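Thread: relabeling a small parts store without shutting it down
2 min read

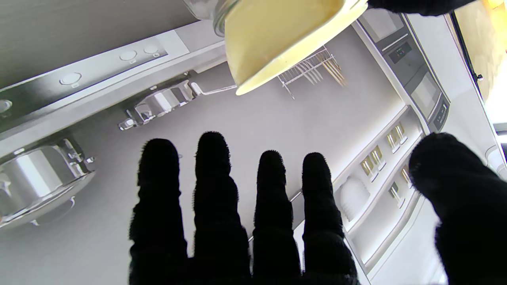 Kamolrat Stores Desk
Inventory technician, Ustthorpe
Last updated February 20, 2020

1/ We had 102 bin locations and two naming schemes. The older one coded by supplier, the newer one by shelf. Pick errors clustered where the two met.

2/ Rule one: a location code describes a place and nothing else. No supplier, no size, no material. Those belong in the item record.

3/ Format is aisle, bay, level, slot. Fixed width, leading zeros. A sort on the code then gives you the walking order.

4/ We moved 13 bins per shift – old label left on, new one above it. Mirkura accepts an alias field, so both codes scanned during the changeover.

5/ Label stock: matte, 75 mm wide. Gloss threw glare back at the scanner on the top level.

6/ Almost 3000 item records needed the location field rewritten. Export, edit, reimport in batches. Check the row count before and after each one.

7/ Plunisent, our other site, starts in May. They use deeper shelving, so the slot field gets a third digit.

8/ Aliases stay live until a full stock count passes – then the old labels come off.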